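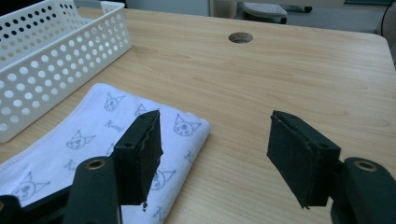
Our packing room in Flanbridge is switching part of the towel line to robots, and I want to know what happens to the job once that's done. I have folded and packed gift sets for 5 years. Since July, four of us have spent half of each shift doing the work with a hand-held gripper so the system can learn from it. You get two black pads, a folded towel with cartoon heads printed on it and a white basket with round holes in the sides, and you go through the job the way the robot is supposed to. The rest of the shift is normal packing.

The quota is my main problem. The board still says 504 sets for a full shift, and the gripper is a lot slower than hands. My supervisor says it will "even out." There has also been talk of new job titles, but I haven't seen anything in writing. Has anyone been through this? What should I be asking for, and when?

Asked by Jarmo Riihimäki
3 answers

Gilusau

We did this two years ago with boxed soap. It was fine. Get the quota changed first, everything else can wait.

My wrist got sore from holding the thing so tell them if yours does. They gave us a shorter turn with it after somebody finally spoke up. I thought I was the only one and I wasn't.

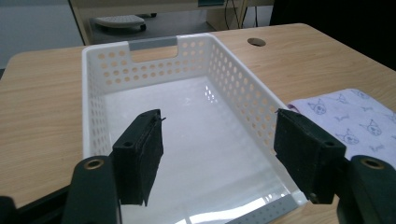

Does time on the gripper count toward the daily quota?

It should be logged as separate hours, and the quota should be cut to match. Half a shift on the gripper means half the quota. If your time sheet only has one code for packing, ask for a second one.

Edit: ours was called "training support." The name doesn't matter as long as payroll uses it.
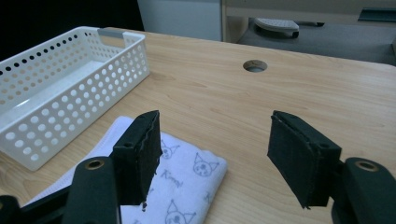

Ji-hoon Jin
Packing lead, Tustel

I was on the floor when our first station went in, and I run that area now, so take this as coming from somebody who has been on both sides of it.

The packing job got smaller at our site. We had 47 people on the line and did not replace the ones who left in the first year. No one was let go, but there was less overtime, and several people who counted on that overtime were unhappy with how it was handled. They had a point. It should have been announced before the station started running.

The work that stayed with people was mostly the odd stuff. Soft goods are hard for a machine. A towel doesn't hold its shape like a box does, and when a fold came undone our station stopped and called for help. So you end up clearing stops, refolding, checking baskets and filling in when the station is down. Some people like this better. Others miss having a steady rhythm, and I would put myself in that group.

What I would ask for, in this order:

1. A written quota for the days you use the gripper. Get the date it starts from, too.

2. The pay grade for the new title. We went from "packer" to "station operator" and the grade stayed the same for eight months while the duties had already changed.
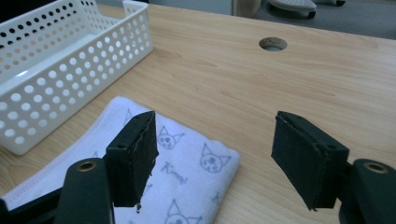
3. Training time on the station itself, during paid hours. Showing a system how to pack doesn't teach you how to reset it. Ask to be there when it is installed.

4. A plan for overtime once it is running. Even a rough one helps people with rent to pay.

Ask now, while they still need your half shifts. It's harder to get a meeting later.

Villa

Is it one robot or more? We were told one and got three. Also ask for the 2,000 dollar training bonus if your place has one. Mine did and I only heard about it after the deadline.

Comment from Jarmo Riihimäki: One to start with, as far as I know. No bonus that I've heard of, but I'll check. I have a meeting with my supervisor at 2:30 and I'm bringing Ji-hoon's list.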